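Speaker notes
Good practice for bin-picking cells: what we write down, and when
Benedetta Rinaldi, Drallham site
Session 4, 25 minutes plus questions

Slide 1. Title

Thank the organizers and Fernanda Prata for the introduction. State that the talk covers the internal practice adopted at Drallham and Nesport. It does not replace the national or international safety standards that apply to robot cells, and attendees remain responsible for their own risk assessment.

Slide 2. Scope

The practice applies to any cell in which a robot arm picks mixed items from a bin, including cells used only for trials. Trial cells were left out of the first version. Nazareno Fiore raised this in February, and the text was amended.

Say clearly: a cell does not become exempt by being temporary. If the arm can move under power, the practice applies.

Slide 3. Where the rules came from

We reviewed 1,141 stoppage entries from the two sites. Of these, 205 recorded no cause at all. A further 68 gave a cause that the reviewers could not match to any item in the cell checklist.

Pause here. The audience will ask about severity. The review did not rank entries by severity, and no claim should be made on that point.

Slide 4. Roles

Each cell has one named responsible person per shift. That person authorizes changes to the bin, the gripper, the hoses and the speed limit. The name is posted at the cell. A handover is complete when both people have signed the sheet.

Italo Ferraro will take questions on how this works at Nesport, where one person may be responsible for two cells.

Slide 5. Before power is applied

Read the list slowly. It is in the handout.

Teach pendant: location agreed, cable clear of the walking route, stop button tested at the start of the shift.
Bin: position marked on the work surface, clamps checked by hand.
Hoses and cables: checked through the full reach of the arm, at reduced speed.
Items: the set in the bin matches the set on the run sheet.
Floor: cables routed or covered wherever people walk.

Mention that the hose check is the one most often skipped. A hose that clears the bin wall in the home position may not clear it at the far corner.

Slide 6. Item sets

Test sets should include shapes and surfaces that differ from one another: soft, rigid, clear, dark, glossy. A set made up of cartons alone says little about performance on mixed goods. Every set receives a code, and a set with one item replaced receives a new code. The Muva trials used 200 picks per set, and we recommend keeping the number fixed between sets so that results can be compared.

Slide 7. The bin as part of the cell
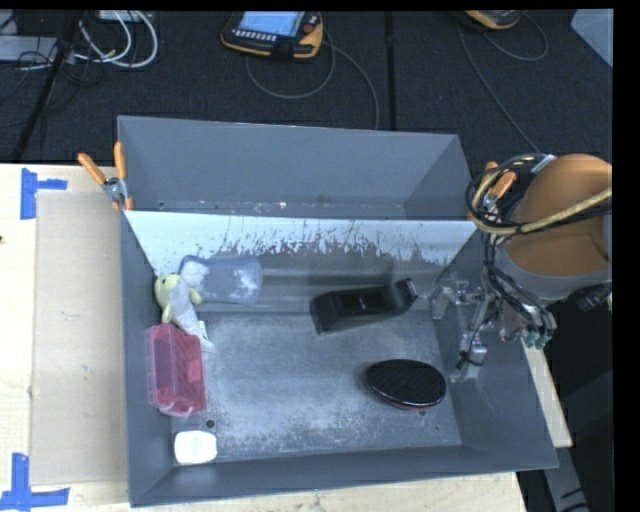
Slide 7: Divided bin with mixed items in the front compartment, spring clamps at both ends of the divider line.

Direct attention to the clamps first. Under our practice, any clamp within reach of the gripper is entered in the cell record with its position. Moving one counts as a change and requires authorization.

Then the surfaces. The scuffs on the bin floor and the scraped patches on the divider are the kind of wear we ask inspectors to record. Replacement limits are set locally. The Barrientos procedure, included in the handout with permission, gives one way of setting them.

Finally, the clear plastic pieces. Translucent items are to be listed separately on the run sheet.

Slide 8. Records

Records are kept at the cell during the shift and filed the same day. "Unknown" is an acceptable cause. A blank field is not.

Slide 9. Next steps

Comments on the draft close on Sat 20 December. Send them to Usa Inthanon, who maintains the text, and quote the clause number. Revised checklists will be issued to both sites together.

Take questions. If time is short, go directly to slide 4 questions and ask Italo to join at the front.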